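# Drornon Exemption Rulings: Data Card

2026-05-12, by the Drornon maintainers

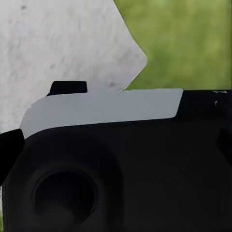 Property tax exemption decisions are public records in the sense that they are printed, signed, and placed in a building. Drornon is an attempt to get them out of the building. It holds 3,068 rulings on exemption requests by religious and charitable organizations in Konar County, covering land, vehicles, parsonages, and one houseboat.

## What a row is

One row is one ruling. An organization that asked, was turned down, protested, and won has two rows, joined by `case_id`. If it then sued, the court outcome goes in `settled`, a text field, and you will want to read it yourself. Settlements in Konar tend to be worded so that both sides can announce a victory on the same afternoon.

## Fields

- `case_id`: assigned by us. The county's own numbers restart every November.
- `applicant`: the name as typed on the form, misspellings included
- `property_type`: land, building, vehicle, vessel, aircraft, other
- `claimed_use`: the applicant's words, trimmed to one sentence
- `ruling`: granted, denied, partial, withdrawn
- `reason_code`: 10 codes, listed in `codes.csv`
- `appraised_value`: whole dollars, blank if the district left it blank
- `settled`: see above, with coffee

"Partial" covers a lot of ground. It might mean the sanctuary is exempt and the parking lot isn't, or that the parking lot is exempt on the days it is used for worship. We did not try to split these further. The Ocampo branch has a half-finished script that does, and you're welcome to it.

## Where it came from

Paper files from the Dimach annex, scanned and run through OCR, then checked by hand. Two readers coded every ruling separately. They disagreed on 58 of them, nearly all over whether a fellowship hall rented out for weddings is "primarily religious." Those rows have `disputed` set to true and keep both codes. If your analysis depends on settling the question, please settle it somewhere other than our issue tracker.

## Known problems

Five rulings have no second page. The first pages end mid-argument, and the outcome was filled in from the tax roll for the following year.

Denials without a protest are underrepresented before the annex moved offices. The district says those files were never kept. The district's own retention schedule says they were, so pick whichever you find more comforting.

`appraised_value` for aircraft should not be compared with anything, including other aircraft. The district switched methods at least twice and wrote down neither switch.

Salary disclosures attached to some applications are not in the release. They were in the scans, and a few of you have asked. The answer is still no, including for the person who asked under three different email addresses.

## Using it

The main file is `rulings.csv`, UTF-8, comma-separated, with a header row. Dates are ISO. Load `case_id` as text or your spreadsheet will eat the leading zeros and then deny everything.

Please don't use this to predict whether a particular congregation will get its exemption. The strongest predictor we found was whether the form had been filled out in full, and you don't need a model for that.

## License and corrections

CC BY 4.0 for the data, MIT for the scripts. Corrections are welcome as pull requests against `corrections.csv`, one line per fix, with the page number of the source scan. "Everyone knows that church is a tax dodge" is not a page number.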